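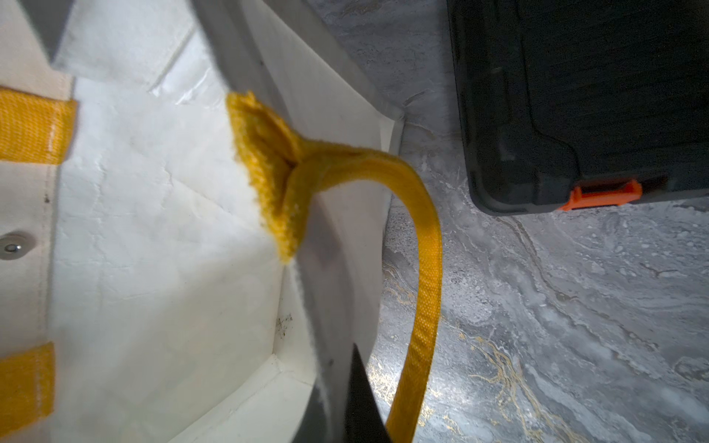
Consumer Claims and How to Read Them
Session 4 handout: "Lasts a lifetime"

Reading for this week: Vidal, chapter 3, and the Sonero leaflet handed out last time. If you missed it, ask Edith Cuadros for a copy.

Last session we looked at "natural". This week's phrase is harder, as it sounds like a fact. A lifetime is a length of time, so surely it can be checked. Try it. Whose lifetime? Starting when? Used how often?

1. What the claim says

Three versions turn up in the leaflets. "Built to last" promises nothing at all. "Lasts for years" promises at least two, if we are being strict. "Lifetime guarantee" sounds best and is often the weakest, as the small print may define the lifetime as that of the product. A bag that splits in its second month has then reached the end of its lifetime, and the guarantee with it.

2. Where the numbers come from

The Sonero leaflet says its shopping bag was "tested to 2,000 uses". Mathis Vidal wrote to ask what a use was. The reply said one lift of an evenly spread load, indoors, on a machine. I have never met an evenly spread load of shopping. Corners wear, tins roll, and people swing the thing into car boots.

The Misstead household survey is quoted on the back: 177 people asked, 59 of whom still had the same bag after a year. The leaflet calls this "one in three keep it for good". A year is not for good. Nor do we know what the other 118 did. Some bags may have worn out, some were surely left on buses, and the survey did not ask.

3. "Easily repaired"

Be just as careful here. Repaired by whom, with what, and at what price next to a new one? Oyelaran makes the fair point that most of us own a few tools and almost none of the spare parts. 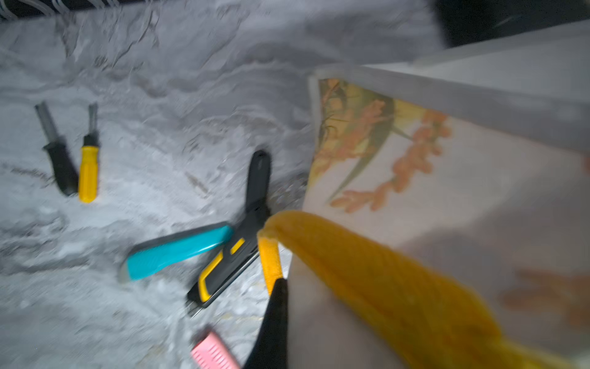
Fig. 1. Hand tools, one of them a yellow-handled screwdriver, on a white cloth.

The Flellasley repair morning kept a list of what came through the door in April. Around 40 items were logged and the organisers say "most" were fixed. I would like to know how many were still working in May – the list stops at the door.

4. For next time

Find one claim about how long something lasts, on a label or in an advert. Copy it out word for word. Underneath, write what would have to happen for the maker to be proved wrong. If you can't think of anything, write that down and bring it along anyway.

Half a page is plenty. We start at 10.15, in the usual room.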